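Filed under: Gripper Trials / Set-up Guides / Hand-held Units

4. Comparing finger sets on the hand-held gripper

This section covers a side-by-side trial of the Ovex ribbed fingers and the Udton flat fingers. Both makers claim their set will pick up "anything on a desk". Treat that as a claim to be tested. The settings below are for the Gamage recorder, firmware 638 or later.

4.1 Before you start

1. Fit one finger set to the mounting plates. Do up the screws by hand first, then tighten them a little at a time.
2. Check that the square marker on each plate is flat and clean. A smear of glue is enough to spoil the width reading.
3. Open and close the gripper 3 times with nothing in it. The recorder should show the same closed width each time. If it drifts, stop and go to section 3.

Note: The Gikeo calibration sheet says you can skip step 3 after a finger change. We would not. Two of our early runs had to be thrown out after we took its word for it.

4.2 Choosing the objects

4. Pick 4 objects with different shapes. Leave out the foam block supplied in the box - every gripper we have tried can lift a foam block.
5. Include at least one smooth, rounded object with a low back. These are where the sales talk and the results tend to part company.
6. Put the object on the surface it would normally sit on, mat or pad included. Do not clear the rest of the table.

Caution: Keep fingertips clear of the pads while the trigger is held. The spring is stronger than it looks.

4.3 Running the trial

7. Bring the fingers down on either side of the object until the pads are level with its widest part. Do not squeeze yet.
8. Look at the gap on each side. Move the whole hand to even it up, and leave the object where it is.

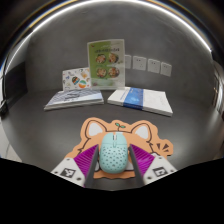
Fig. 4-2. Ribbed fingers either side of a computer mouse on its mat, plate markers in view.

9. Squeeze slowly, lift to the height of a mug, and hold. Write down any slip, including the ones you are tempted to blame on yourself.
10. Repeat with the second finger set, using the same objects in the same order.

Note: A thin mat can come up with the object. Record this as a failed lift, whatever the Ovex leaflet says about "partial success".

4.4 Reading the results

Save each run under its own number. If the recorder shows error 2528, it has lost sight of a marker and the width figures for that run are no use. Do the run again.

Last checked August 2021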